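Getting More Steps In Without Leaving the House

31st March

I have a desk job, a small house and a driveway you can cross in nine seconds, so when my doctor told me I needed to move more I laughed at her a little. Then I went home and looked at the number on my step counter, which was 252. At four in the afternoon! That was the bathroom, the kettle and back, all day long.

I'm not a gym person and I'm not going to pretend I became one. What I did do over the winter was mess with how my house is set up so that I have to walk around in it. My goal is 4,000 steps before dinner, indoors, on a day when I don't go out at all. Most days I get there now. These are the things that stuck.

Move the stuff you reach for

My mugs used to live right over the kettle. Very handy, very lazy. Now the mugs are in the dining room cabinet and the tea is in the pantry, and a cup of tea takes me on a proper little tour. Same with the phone charger, which is at the far end of the hall. I grumbled for a week and then stopped noticing.

Don't do this with anything heavy or hot, though. I moved my big soup pot to the basement shelf and carrying it up the stairs one-handed was dumb. It's back under the stove.

Carry laundry in small loads

I used to be so proud of getting everything upstairs in one trip, chin on top of the towels. Now I take socks, then come back for shirts, then go back again for the sheets. If you've got stairs this is the best trick on the page, and you can see where your feet are going. Hold the rail!

Use a smaller water glass

A giant bottle on the desk means you sit there sipping until lunch. I switched to a regular kitchen glass and I'm up and down to the faucet all morning (and, well, up and down for the other reason too). I'm drinking the same amount as before.

Clean one thing standing up while something cooks

Pasta water takes forever. I wipe the fridge door, or go put away whatever has been sitting on the bottom stair since December. My rule is no sitting while the stove is on. It's a decent safety rule anyway, as I've burned plenty of rice from the couch.

Calf raises at the counter are fine too, if you're the type. I do them when I'm waiting on toast, holding the edge, nice and slow. If your knees or ankles complain, skip them and just walk to the front door and back.

Set a timer you have to get up for

The one on my phone was useless, I'd swat it without looking up from my email. So I bought a cheap wind-up kitchen timer, a Fusby, with the most awful rattly ring, and I keep it in the next room on top of the bookcase. It goes off and I have to go and shut it up. Once I'm standing I do a lap: kitchen, hall, back bedroom, window, home again.

Do 2 laps if you've been on a long call. My hips get so stiff after those.

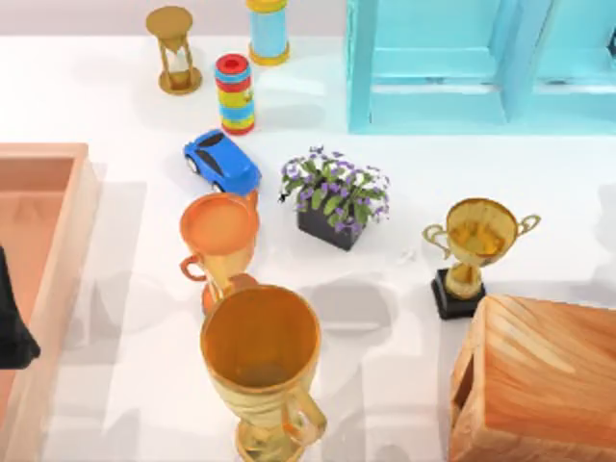 Any little timer will do, even an old hourglass from the toy box.

Clear your lap route first

Pick up the rugs that slide, and tuck the lamp cords behind something. I tripped on the same corner of the same mat 4 times before I finally bought the sticky pads for it. Wear actual shoes or slippers with a back on them. Floppy slides are no good for this, and socks on hardwood are worse.

I also leave the hall light on in the evening, even though my whole family goes around behind me turning it off.

Pace on the phone

Calls to my sister are worth a fortune in steps. I start in the kitchen and I don't sit until we hang up, and she can talk! Put the phone on speaker or use earbuds so your neck isn't crooked over the whole time.

What didn't work for me

Marching in place in front of the TV. I felt silly, the dog barked, and I missed half the show.

Weights by the bed. I stubbed my toe on them twice and they went out to the garage.

Leave a comment if you've got a good one for an apartment, I get asked about that a lot and I'm short on ideas. And if you've been off your feet for a long while, or you get dizzy or short of breath, check with your doctor before you go rearranging your mugs.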